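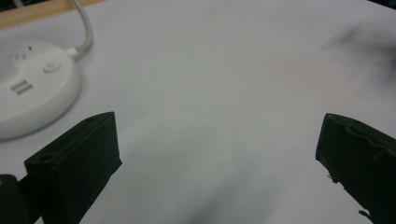 Round white power hub on a white tabletop, USB ports on the top face.

Toston Desk Outlets

Data card, last revised in February

What this is

Toston Desk Outlets is a set of pictures of desktop power hubs and the cables that go with them, taken on ordinary desks and tables. It covers the hubs alone, hubs with something plugged in, and the small jobs people do around them: moving a hub closer, turning it so the ports face the chair, coiling a spare lead.

Contents

There are 1,150 pictures in the full release. Of these, 1,000 are meant for general use and the rest are held back for checking labels. A smaller starter pack of 200 is included for anyone who only wants to try the file layout. The pictures come from 163 separate desk setups. No setup appears in both the general and the held-back part.

Folders

plumholm – shared desks, mostly light surfaces
clodgate – home desks and kitchen tables
starter – the pack of 200, copied from the two folders above
labels – one text file per picture, same name as the picture

Labels

Each label file lists the objects by type, one per line. The types are hub, cable, plug, charger, button, port and surface. A hub that runs past the side of the picture is still labeled as a hub, with the word "partial" after it. Ports are labeled only where the opening can be made out. Small round holes that could be either sockets or indicator openings get the tag "hole" and nothing more.

Surface color is recorded in plain words (white, gray, tan). Please don't use it to guess the material.

Known problems

White hubs on white tabletops are the hardest pictures in the set. The rim and its shadow are often the only clear outline, and early label files drew the hub too small. These were redone in the current version, but a few in the clodgate folder may still be off.

White cables have the same trouble on pale desks. Where a cable leaves the picture, the label stops there.

The set has very few dark hubs and no floor outlets.

Tools

Obi, the small viewer in the tools folder, opens a picture next to its label file. It needs no setup beyond unpacking. Run it from the top folder or it won't find the labels.

Changes

Added the "hole" tag. Merged "lead" into "cable". Removed duplicates from plumholm.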